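Villa Reading Room: Progress Report, January
Prepared for the Trisano Fund by Evaristo Morelli

Cataloging

You gave us money to catalog the Skutent papers, and I am pleased to say that we are doing it. The collection was described to us at the handover as "a few family letters." It came to 339 folders, one of which contained only other folders.

As of this month 306 are cataloged. The rest are the ones everybody has been putting back on the shelf: water bills, mostly, and a long quarrel with a neighbor over a pear tree. The quarrel runs for 17 years and both sides kept carbon copies. I recommend it to anyone at the Fund who has a free evening and low expectations of mankind.

The catalog itself lives in Stirnex, the database your office suggested. It does what we ask once we ask in the right order. It still refuses any date before 1900, so the grandfather's letters are entered under "undated" with the real date typed in the notes field. The supplier calls this a known feature.

Storage

We moved the finished folders to the upstairs room in the fall. Humidity has stayed where it should, apart from one weekend when the window was opened for a birthday. The window now has a lock, and I have the key.

Spending

We are under budget on folders and over budget on labels. The first batch of labels came unstuck within a month, and the second batch cannot be removed by any means known to us. I would like to move what is left in the folder line across to labels and would be glad of your written approval. Travel remains untouched, as the papers are upstairs.

Public access

Two readers have used the collection so far. One wanted the pear tree letters. The other was looking for the restroom but stayed almost an hour and signed the book, so I have counted him.

Next steps

Finish the water bills, fix the index of names (there are four Skutents called Anna), and open the room on a second afternoon from spring.
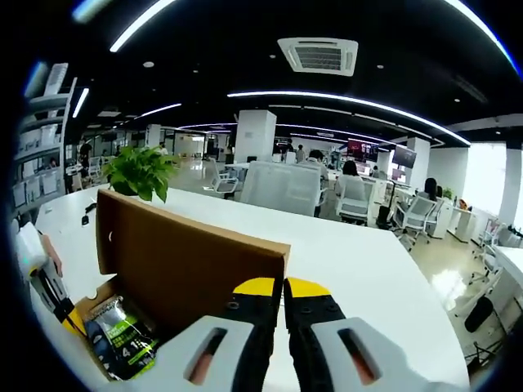 Reply from the Trisano Fund: Approved, labels included. Please send the next report with the restroom visitor listed separately. Also, who got the pears?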